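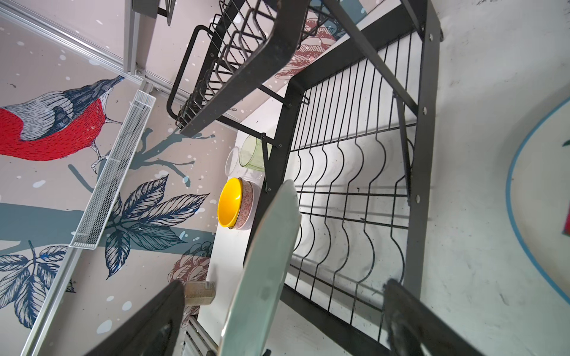 Wrist camera view, plate station, open day recordings.

Kirkar Open Day Recordings: dish rack set

README, version dated April 16, 2023
Written by Siu-ming Lai, with corrections from Chiamaka Igwe

What is in this folder

The folder contains the recordings made during the open day of the Kirkar workshop. Visitors could try the teleoperation handles at the plate station and put dishes into a rack with the arm. We kept the recordings of those visitors who signed the permission sheet. There are 278 episodes from 22 visitors. The recordings of our own staff are not here, they are in the Nnaji folder and have a different naming.

The station

The arm stands in front of a small kitchen counter with a white top. The rack is black metal and has two tiers. Plates go to the lower tier, in the slots of bent wire. The upper basket is not part of the task and episodes where a visitor put something there are marked "other" in the list.

The dishes and glasses placed near the rack were not the same in every episode. Leobardo Palacios changed them between visitors, so please do not train anything that depends on their position. The wall behind has a mural with a red-breasted bird and dark leaves. Several people asked us if the mural is for calibration. It is decoration, and it was in the room before us.

How the visit was organized

Visitors came in groups of 8. First Tamunoemi Aliyu gave a short talk and made one slow demonstration with a plate. After this each visitor had one practice turn, which we did not record, and then the recorded turns. A visitor could stop when he or she wanted. For this reason the number of episodes per visitor is very different, and you should split the data by visitor and not by episode.

The longest permitted turn was 18 seconds for the first group. This was too short for most people, and Rizwan Pirzada removed the limit before the second group started. Episodes from the first group can end with the plate still held by the gripper. They have the value "time" in the column end_reason.

Files

episodes/ — one folder per episode, with the wrist video and the joint positions
list.csv — visitor code, group, end_reason, result, remarks
talk/ — the slides of Tamunoemi, only in PDF
LICENSE.txt

The columns in list.csv are separated by semicolon. The remarks are typed by hand during the day and have spelling mistakes. I corrected only those which changed the meaning.

Result labels

in_slot: the plate stands in the lower tier and the gripper is open
leaning: the plate is released but leans on the outside of the rack
dropped: the plate fell on the counter
other: everything else, please read the remark

Chiamaka and I labeled all episodes separately and then compared. Where we did not agree we watched the video together. The most difficult cases were between in_slot and leaning, when the plate touches the first wire only.

Known problems

The clock of the wrist camera was behind the clock of the arm in the morning. The joint files are already shifted, the videos are not changed.

There is no sound in the videos. We removed it because visitors were talking to each other and names could be heard.

The Urnach handle was replaced with a spare one after lunch. The spare has a stiffer trigger, and the closing of the gripper looks more sudden in those episodes. The column handle tells which one was used.

Not included

We recorded also a fixed camera from the ceiling, but faces are visible in it and we will not publish it. The drawer station of Kukidlow had its own forms and its own people, please ask them directly.

Next version

We plan a second open day in December, with the same rack and the same label names. If you find a wrong label, write to me with the episode number and the label you propose.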